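Kedberg Automation Program
The Kedberg Automation Program is publishing its equipment plan for the coming budget year in this thread. The plan covers robot arms, grippers, wrist cameras, enclosures, spare parts and staff training. Comments from partner sites are welcome until the close of business on Friday.

Kedberg Automation Program
The plan provides for 2 new robot workstations. Each is budgeted as a complete unit: one arm, one gripper, one wrist camera, a table, wall panels, a control computer and an emergency stop. Earlier plans listed the arm alone, and the remaining items were charged to general supplies as they came up.

Kedberg Automation Program
That practice made the arms look less expensive than they were. When we went back through the purchase records for the existing workstation, the arm accounted for a little more than half of the money spent. The remainder went to mounts, cables, power supplies, shipping, an electrical circuit and a great many small orders placed in a hurry.

Kedberg Automation Program
Quotations were requested from Totent and Plivel. Both firms answered every question in our request, and both sent staff to look at the room. We thank them for their time. No award has been made, and nothing in this thread should be read as a commitment to either firm.

Kedberg Automation Program
The Totent quotation includes delivery, installation and a first service visit. The Plivel quotation has a lower purchase price but lists installation as a separate charge, to be settled after a site survey. To compare the offers on equal terms, we have asked Plivel to state a fixed installation price in writing.

Kedberg Automation Program
We have also asked both firms to state which parts are covered under warranty when the customer fits its own gripper. The answers differ. One firm covers the arm up to the wrist flange and nothing beyond it. The other asks that the gripper be approved in advance. Sites that make their own fingertips should read this section of any contract with care.

Kedberg Automation Program
On grippers: the plan keeps the two-finger type for all pick-and-place work. A five-finger hand was considered and has been deferred. The purchase price was a factor, but the larger concern was repair. The hand must be returned to the maker for most faults, and the program has no funds for a second one to use in the meantime.

Kedberg Automation Program
Fingertips are treated as a consumable. They wear, they come loose, and staff change them when the task changes. The plan sets aside a separate line for tips, screws and adhesive so that a workstation is not stopped for want of a very small part.

Kedberg Automation Program
On cameras: each new arm will carry a camera at the wrist. A fixed overhead camera was requested by one partner site and may be added later from that site's own funds. Mounting points for it are included in the frame, at a modest cost now compared with drilling the frame afterward.

Kedberg Automation Program
Cables deserve a line of their own. A wrist camera cable bends every time the wrist turns, and it should be bought as a part with a limited life. The plan provides one full spare set for each workstation, cut to length and labeled before installation.

Kedberg Automation Program
On spare parts generally: the storeroom list now stands at 1,213 items across all equipment. A review found duplicate entries, parts for machines no longer in service, and several critical parts that were not listed at all. The list will be corrected before any order for spares is placed. We expect this to take until the end of November.

Kedberg Automation Program
On test objects: the program has approved a fund of up to 100 dollars per month for produce, bowls, cups and other household goods. This is a small sum, but it was previously paid by staff and claimed back, and the claims took longer to process than the items took to buy.

Kedberg Automation Program
Several readers have asked why fresh fruit is on the list when plastic fruit can be bought once and kept. Both will be used. Plastic fruit is suitable for setup and early trials. Real fruit varies in weight, shape and surface, and the acceptance test should include some of that variation before final payment is released.

Kedberg Automation Program
The acceptance test itself is short. The supplier's engineer runs the arm through a set of grasp-and-place tasks on our table, with our objects, under our lighting. Our staff keep the record. A task that fails is repeated after adjustment, and the adjustment is written down along with the result.

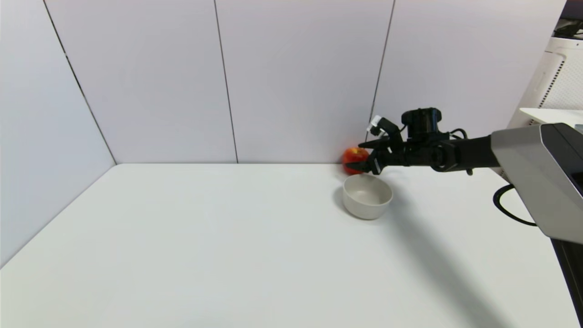
Kedberg Automation Program
Objects placed close to a wall are part of the test. An arm may have ample reach on paper and still have difficulty bringing both fingers around an item at the back of a table. We ask suppliers to show the approach at the far side of the work area as well as in the open middle, where most demonstrations take place.

Kedberg Automation Program
This has a direct effect on the order. A deeper table costs little, but it may call for a longer arm, and a longer arm costs a good deal more. Table size should therefore be settled first. Sites that have already chosen an arm are advised to ask for a reach drawing with the gripper and camera fitted.

Kedberg Automation Program
On enclosures: plain, light panels are specified for the walls and a smooth white top for the table. Custom colors were quoted by both firms as an extra and have been declined. Panels are to be removable one at a time, so that a damaged panel can be replaced without taking down its neighbors.

Kedberg Automation Program
Lighting is included in the enclosure price. Staff asked for dimmable fixtures, and the request has been accepted. The arm throws its own shadow across the work surface, and it is useful to be able to run the same task with that shadow strong and with it faint.

Kedberg Automation Program
On training: the plan funds places for operators at the Sivakumar Training Center. The course covers safe operation, daily checks and recovery after a stop. Programming is taught separately and is not funded this year. Travel is charged to the training line and must be approved before booking.

Kedberg Automation Program
A question was raised about leasing. We obtained lease terms for the arms and found them reasonable for a site that expects to change direction soon. Our own work is expected to continue on the same type of arm for several years, and purchase is the better choice in that case. A partner site with a shorter project may well decide differently.

Kedberg Automation Program
A second question concerned used equipment. The program will consider a used arm only if the controller is still supported, the service history is complete and the seller permits an inspection under power. The offers received so far have not met all of these conditions — in most cases the history was missing.

Kedberg Automation Program
The order of work is as follows. Electrical work and floor marking come first, then tables and enclosures, then the arms. Arms that arrive before the room is prepared must be stored, and storage time counts against the warranty under both quotations. Delivery dates will be fixed only after the electrical work has been signed off.

Kedberg Automation Program
Payment will be made in stages: a deposit on order, a second payment on delivery, and the balance after acceptance. Both suppliers have agreed to this in principle. Totent has asked for a larger deposit, and that point is still under discussion.

Kedberg Automation Program
A contingency is held at program level and is not divided among workstations. Requests against it should state the item, the price and the effect on the schedule if the item is not bought. Requests for improvements to working equipment will be held over to the next plan.

Kedberg Automation Program
Partner sites that wish to join the order may do so by sending a written request with table dimensions, the available power supply and the name of the budget holder. Joint orders reduce the shipping charge for everyone, but each site will sign its own acceptance record.

Kedberg Automation Program
Written comments should be sent to the program office by 5 p.m. on Friday. Replies to this thread will be read but cannot be entered in the record. The revised plan will be posted on this account together with the corrected storeroom list.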